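September 21, 2023
Folding rig, teleop notes

Good day. Long one, and my shoulders know it, but I want to get this down while it's fresh.

Goal for this block was to get through a full set of folding demos on the two-arm setup with the new leader grips, and to find out if the changes Borghild Lunde made to the gripper mapping are as nice as she promised. They are! I had the first clean fold of the day inside the warmup, before I'd even had coffee, and I am not a natural at this.

Before starting:

Homed both arms twice. First time the left wrist came up a hair off, second time fine. I still think it's the order we power things up in. Leader first, then followers, then the control PC picks them up. If you do followers first it works nine times out of ten and then you spend the morning chasing an offset. I've taped a note to the leader bench.

Gripper mapping is now linear through the middle and soft at both ends. The old one was so jumpy near closed that you'd either miss the fabric or pinch the table. Now the last bit of squeeze on the handle does very little, and that is exactly the part of the motion where you want time to think. Picking up one layer and leaving the layer under it alone went from "maybe" to "usually."

Gravity comp on the leader arms is set to 60 (percent of the full value). At full they drift up if you let go, and I kept fighting them. At 60 they sag slowly and my hands stay relaxed. Borghild likes hers higher. We should save a profile per operator, it would take an hour to write and save us all the argument.

Task as recorded: take one garment or cloth from the stack, bring it to the middle, flatten, fold, square up, put to the side. Operator on the leader arms the whole time, no autonomy anywhere. I keep the task prompt very plain ("fold the cloth and put it away") so that the Namum people can reuse the episodes without relabeling.

What I learned about my own driving today, in no order:

The second fold is where I lose time. First fold is big sweeping arm motion and it's fun. Second one is small and both grippers end up near each other, and I get timid and start hovering. Hovering is poison in the data. The policy we trained last month picked up my hovering perfectly — it would get to the edge of the cloth and just hang there, thinking it over, exactly like me. Very flattering and completely useless. So the rule now is: if I don't know what I'm doing next, I park both arms wide and end the episode. No dithering on the record.

Come in from opposite sides when you can. When I bring both grippers in from the same side the wrists crowd each other and I have to roll one over. Opposite sides and the fold line basically picks itself.

Look at the wrist views for the grasp and the overview for everything else. I was glued to the wrist views at first and kept losing track of where my elbows were. The elbows stick out a lot more than you feel they do from the leader side.

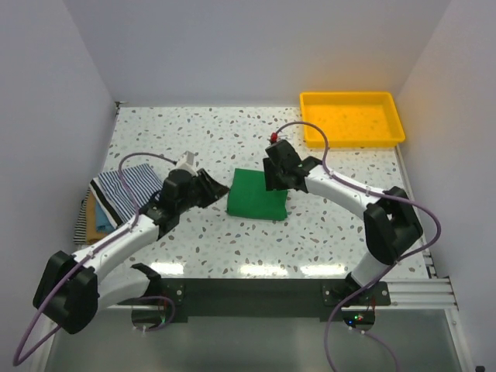 Pace matters more than I used to think. I ran one batch deliberately slow and one at whatever speed felt natural, and the natural ones look better on playback. Slow ones have all these little stops in them where I was waiting for myself. Borghild watched both with me and called it right away without knowing which was which. She says to hum something. I tried it, and I'm sorry to report that humming works.

Numbers for the day: 102 episodes recorded, 99 kept. The three I tossed were one dropped link to the right follower (my fault, I leaned on the USB hub), one where I forgot to reset the task and folded something I had already folded, and one where I sneezed. You can see the sneeze very clearly in the joint plots, both arms at once. I saved a copy of that plot for the wall.

Of the ones I kept, 11 have a regrasp in them. I'm leaving those in on purpose. A miss followed by a calm second try is worth a lot to us, we hardly have any recoveries in the old set because we used to throw them all out. Tagged "regrasp" in the session sheet so they can be filtered if anybody disagrees. I would love to do a session of nothing but recoveries: start with the cloth half bunched or hanging off a finger and drive out of it.

On fabrics. Thick folded things are easy to grab and hard to keep square. Thin things are the reverse. Small cloths are the best practice by far, you get a lot of folds per hour and the whole thing stays in reach of both arms. If we bring in a new operator I would give them small cloths for the whole first session and not let them near a shirt. Stripes are nice to work with too, you can see right away if your fold is running crooked. I never noticed that until I was looking through a camera.

Resetting. I've been resetting by hand between episodes and it's the slowest part of the loop. Tried a few where I used the arms to unfold and shake out the cloth again and recorded that as its own task, "unfold." It's slower per reset but we get a second task for free. The shaking is hilarious and I'm not sure the wrist motors enjoy it. Checked temperatures after and they were within limits, but I'll hold off until Sondska get back to us on what peak load they're comfortable with.

Cable check. Gave the purple cables a look after the session. The loops need to stay generous near the wrist, and when I rolled the left one all the way over I could feel resistance coming back through the leader. No damage that I could find. Would like another clip on each upper arm, a bit further back, so the slack sits where we want it. Also want to try the shorter strain relief that came in the Guzmán box. Will do both at the next power-down and not in the middle of a recording day, I have learned that one.

Latency. Felt good. There was a stretch after lunch where the left side felt a touch mushy and I couldn't find anything in the logs. Restarted the teleop node and it was crisp again. Could be me. If it happens to anyone else, note the time and grab the log before you restart, which I did not do.

Playback with the policy. I couldn't resist, so at the end of the day I loaded the checkpoint from the older data and let it have three tries on a small cloth. First try, nice approach, grabbed two layers, folded the whole packet in half. Second try, hovered. Third try it did the entire thing, start to finish, and set it down a little crooked, and I made a noise that brought Borghild in from the next room. One out of three on stale data with the old gripper mapping! I can't wait to see what the new batch does. Training run goes on the queue tonight.

To do:

Per-operator profiles for gravity comp (me)
Extra cable clips, strain relief (me, next power-down)
Ask Mirico if the leader handles come in a smaller size, my thumb is at the end of its travel
Recovery session, bunched starts (Borghild and me, swap every half hour)
Write up the power-on order properly so the tape can come off the bench
Go through the kept episodes and trim the dead time at the front, I'm always slow to start moving after the beep

Borghild has the rig first thing tomorrow. Followers are parked wide, leader is off, brakes checked. The right leader handle squeaks. It's only the trigger spring, leave it alone, I'll oil it when I'm in.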